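Speaker notes: Choosing a stone counter and living with it
Evening talk, Valstead library, small room upstairs
Kanini Koech

Slide 1. Title

Good evening and thank you for coming. Say my name slowly. Say that I worked 7 years in a stone yard in Prerov, first in the office and later with the customers, and that my English came mostly from those customers. If I use a wrong word, please stop me.

Ask who has stone in the kitchen now. Ask who is planning it. Wait for hands.

Slide 2. What we call marble

In the shop many stones are sold under the name marble. Real marble is limestone that was changed by heat and pressure deep in the ground. The veins are other minerals which were in the limestone before. Granite is a different family and much harder. Quartzite looks like marble and confuses everybody, also the sellers.

Pass around the three sample pieces. Remind people that the small one has a sharp corner.

Slide 3. The acid test

Put one drop of lemon juice on the marble sample and leave it while I talk. We will come back to it at slide 6. Do not forget this time.

Marble reacts with acid. Vinegar, wine, tomato, some bathroom cleaners. The mark is called an etch. It is not a stain, it is the surface itself which is a little eaten. A sealer helps against oil and coffee but it does not stop the etch. I had this conversation perhaps more than any other conversation in my life.

Slide 4. Color and the rest of the room

People choose the slab first and the floor second, or they have already the floor and they bring a small photo. Bring a real piece of the floor. Brown stone beside brown wood can become one big brown, so look if the veins are light enough to separate them. A strong wall color helps also.

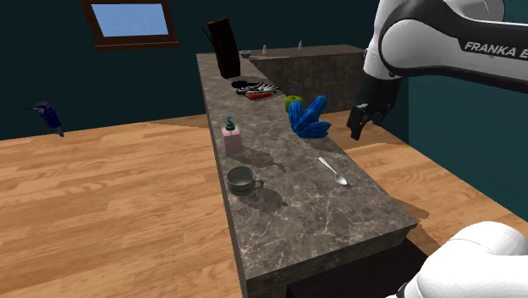 Slide 4: gray-brown marble with cream veins, plank floor, dark teal walls.

Ask the room: would you go darker or lighter with the stone? Take two or three answers, not more.

Slide 5. Seams and the corner

When the counter turns a corner, there is usually a seam. Ask the fabricator to show you on a drawing where it will be. Ask also how the veins will meet. At Vörös, the workshop where we sent our cutting, they laid the pieces on the floor and the customer could come and look before the saw. Not every workshop offers this, but you can ask.

Tell the story of the Cluremness hotel. They ordered 32 vanity tops from one block and 6 came with the veins in the wrong direction. The drawing had no arrows. (Keep it short, last time it took too long.)

Slide 6. Back to the lemon

Wipe the sample. Hold it against the lamp and turn it so that the light comes from the side. Let the first row touch it.

Slide 7. Daily care

Warm water, a little dish soap, soft cloth, dry it after. No vinegar. No scouring powder. Test the sealer with a spoon of water: if the stone becomes dark after ten minutes, seal it again.

Questions. Price lists are on the chair by the door. We must leave the room at 8:30.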